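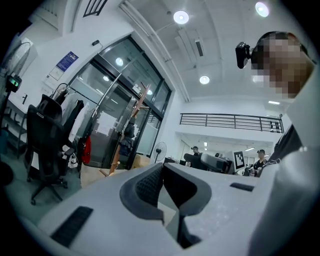
Boards & Add-ons > Power > Tarneo Battery Board
2 min read

The Tarneo sits under a small single-board computer and keeps it running when the mains drops. Plutov, who make it, promise "all-day backup". We sell it, and we'd take that with a pinch of salt.

On our bench it ran an idle board for 86 minutes. With a USB drive and wifi going, it managed 70. Enough to shut down properly, then, but don't plan a camping trip on it.

The cell is a 2,000 mAh flat pack, fitted. Charging is over USB-C. Plutov say any charger will do; two of ours wouldn't wake it, and the old Hosley supply only worked with the board switched off.

The shutdown script needs I2C turned on first. The leaflet leaves this out. It also shows the jumper the wrong way round, so go by the printing on the board.

The battery gauge reads 100 per cent for far too long and then falls off quickly. Plutov have mentioned a firmware fix. We'll believe it when we've loaded it.

Does not fit the Khaemba slim case, whatever the box says.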